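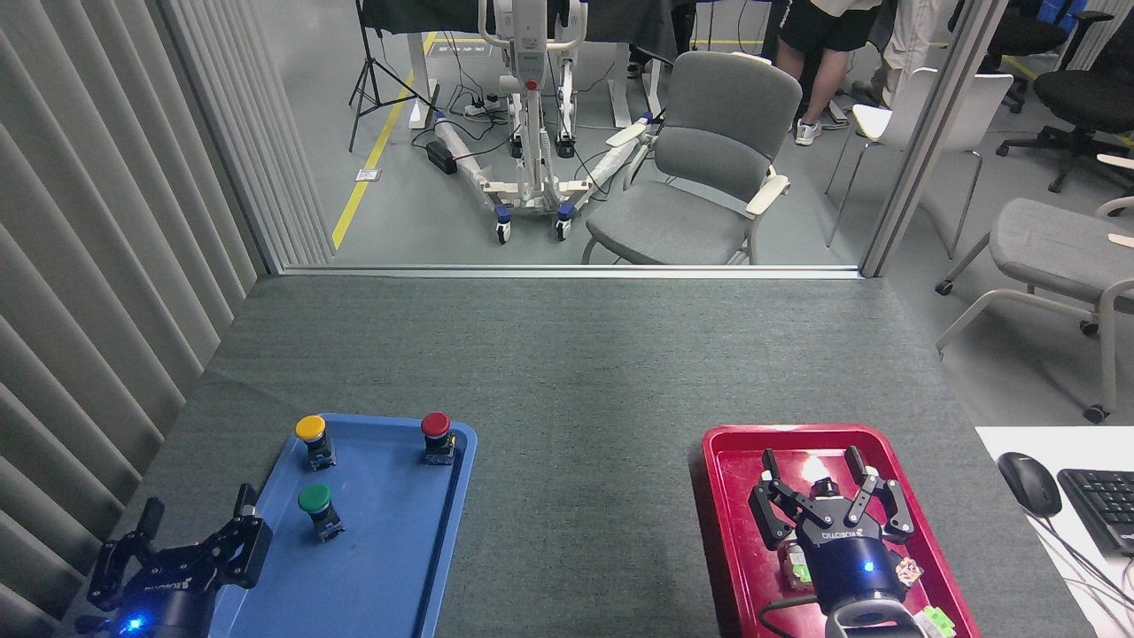 Local News > Firnura > Community

Last updated: August 2022

Firnura's repair library opens its doors for good

After two years of pop-up evenings in borrowed rooms, the Firnura repair library finally has a home of its own, and it's a lovely one. The old Paker shoe store on Lozano Street reopened this month with workbenches along both walls, a wall of loanable tools and a kettle that barely gets a rest.

The idea is simple. You bring in a lamp, a toaster, a doorbell or a pair of jeans, sit down with someone who knows how to fix it, and do as much of the work yourself as you like. There's no charge for the bench time. Spare parts are sold at cost, and switches, fuses and zippers are the things people ask for most.

The response has been wonderful! Roughly 400 households have signed up for a library card, many of them from Cemarmont across the river, where the last appliance shop closed before the pandemic. The card also lets you take home tools for up to 7 days - sanders, soldering irons, a very popular carpet cleaner - and there is already a waiting list for the tile cutter. 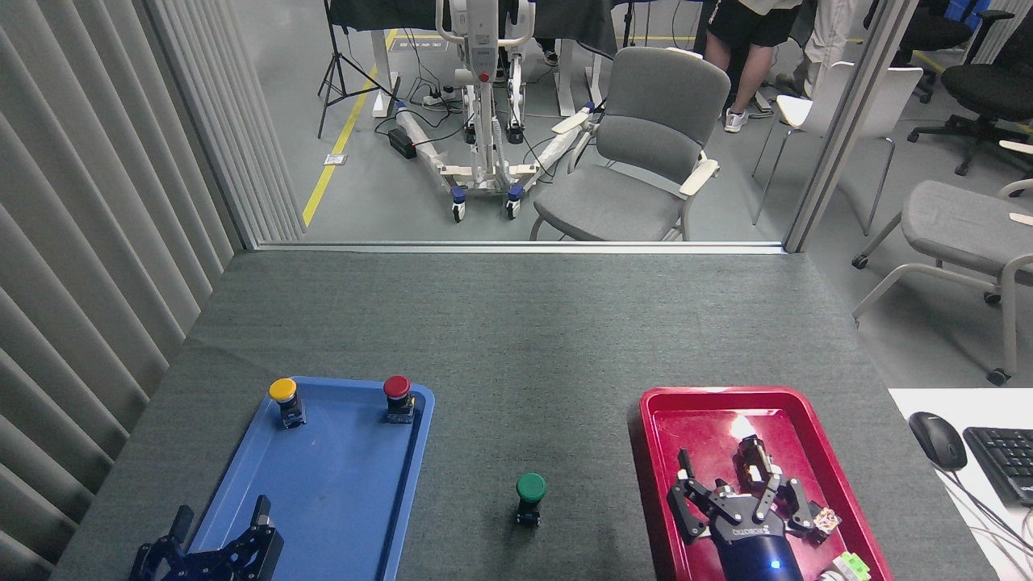 Saturday-style crowds have turned up on plain weeknights, and the sewing corner has had to borrow chairs from the bakery next door. The Cemarmont bus stops right outside, so nobody has to haul a vacuum cleaner very far. Those who do drive can use the lot behind the store after 5 in the evening.

Next on the list is a beginners' course in small electrical repairs, with places for teenagers as well as adults. The library is also looking for donated hand tools, working sewing machines and jars with lids (for all those screws). Larger items such as washing machines can't be brought in, but there is talk of a home visit service starting in December if enough experienced fixers come forward.

Doors open at 4 p.m. on weekdays. First-timers are asked to come a little early to fill out a card.

Comments

benchwarmer: Went in with a dead radio and came out with a working one and a new friend. Go!

tess_m: Is there a ramp at the front? My mom has a box of lamps she'd love to bring.

riverside reader: @tess_m yes, on the left of the door. It's not steep.

oldclock: Please, please get a second tile cutter.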